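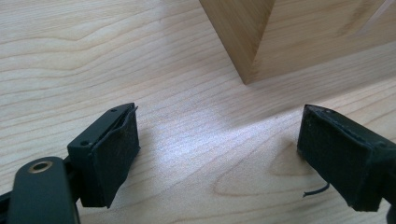
I got to Drollanbridge on a Sunday afternoon with wet shoes and a packet of biscuits, and was told straight away that the biscuits had to stay out in the corridor. Crumbs get into everything, apparently. The robotics club is strict about very few things but it is strict about that.

I'd come to talk to the student who runs the Skimari project, now in her second year at the college and, by her own account, "not a robot person at all until last January". She'd asked me to leave her name out of it, because her nan reads this site and will ring everyone she knows. Fair enough!

So what is Skimari? It's the club's go at teaching a robot arm to pick up blocks and stack them, by showing it how a person does the same job with a hand-held gripper. You squeeze, the fingers close, you lift, you put it down, you do it again. Every go gets saved as one recording, and the club had 1,053 of them when I visited. They want 2,185 before the Kinimden, the inter-college contest they've entered for the first time.

"Why 2,185?" I asked.

"Because somebody worked it out on the back of a timetable and we've lost the timetable," she said. "We don't dare change it now."

She let me have a turn, and I was dreadful. I'd thought it would be like using kitchen tongs, and it is a bit, except that with tongs you can cheat with your wrist and nobody minds. My first block went over sideways. On my second I got hold of it quite nicely and then forgot which way I was meant to be turning.

"You're rushing," she told me. "Everyone comes in fast. If you come in fast the recording's full of you changing your mind, and then the arm learns to change its mind as well."

I asked whether the bad ones get thrown away. Some do, she said, but they keep the ones where you miss and then put it right, and there's a long-running argument in the club over how many of those to keep. She's on the side of keeping plenty. "I miss all the time. I'd like it to know what to do when it misses."

We got on to the pads, which I hadn't expected to spend twenty minutes on, but she has opinions. Both fingers have a black pad on the gripping face, and they've gone fuzzy and picked up a fair bit of dust and lint. On one the top edge has started to peel away and curl, and there's a thread or a bit of wire dangling off the other. I asked if it was due a trip to the repair box.

"I keep being told to change them," she said. "But I like a bit of fluff. Bare plastic on smooth wood is horrible, it just slides. I'll stick that edge down tonight, and then I'll do it again next week."

The blocks are plain wood, and so is the tabletop, which has a lovely swirly grain and a habit of throwing the light back at you. I wondered if a pale block on a pale table made life harder than it needed to be. She laughed — it had come up before. One lot in the club wanted to paint the blocks red and be done with it. She talked them out of it, as the Kinimden rules say plain wood and she didn't fancy finding out on the day that their arm only understood red.

Money is the other thing. The college gave them 400 pounds for the year, and 70 of that went on the entry fee. They asked Sisodia, the hardware shop down the hill, for offcuts, and got a whole crate in return for a poster in the workshop window. (The poster is enormous. I'd been wondering.)

I asked what she'd say to someone who fancies joining but can't write a line of code.

"Come and do blocks," she said. "Really. I couldn't code either, I did blocks for a month and listened to people moan about their code, and by the end I could follow the moaning. Then I started having a go."

And does she think they'll win?

"No," she said, very cheerfully. "We'd like to not come last. We'd like it to stack three and not knock them over while it's letting go. It's the letting go that's the trouble, it does the whole thing beautifully and then sort of flicks."

She showed me the flick with her own hand, and then she made me do ten more blocks before I was allowed my coat. Eight were good enough to keep. I ate the biscuits on the bus.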